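About Us

Tresville Linen & Laundry began with one washing machine and a very patient downstairs neighbor. Fidelina Flores took in bedding for families on Yupanqui Street, folded it at night on her own bed, and had it back at their doors by breakfast. We have grown to a team of 25 (goodness!), and we still fold every piece by hand, soft things first.

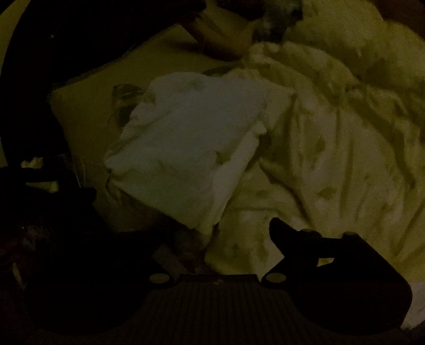

Kumaresan Thevar wrote to us in September that he had always stuffed clean laundry in a drawer, and that opening one of our bundles made him want to go home and start over. Leidy Mosquera would like us to do socks too. We're thinking about it, Leidy!

Small garments are what we worry over most, and they get more of our time than any duvet. Every one is checked before it goes back to its family, and we like a care label that sticks out at the side, white with dark print, so it can be found without turning the whole thing inside out. Giuliana Condori keeps the wash notes for almost 1,000 households between here and Turkdale, and she is always glad to talk through a stubborn stain.
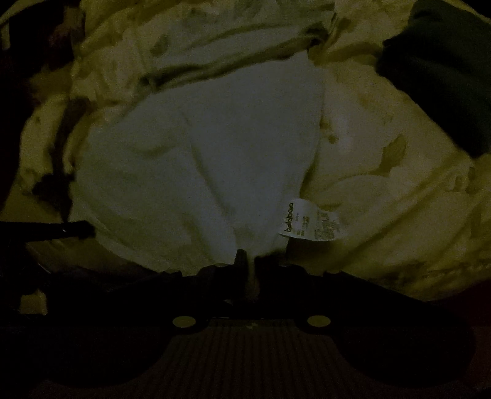
Our second shop is in Irnmont, and Yaneth Ñahui opens it at 7 every morning. Bring your bedding in a bag, a basket or your arms. Baby clothes come in by the armful too, and when a little white one is laid out on the bedding, creases and all, we still smooth it flat with our palms before the first fold, just as Fidelina did.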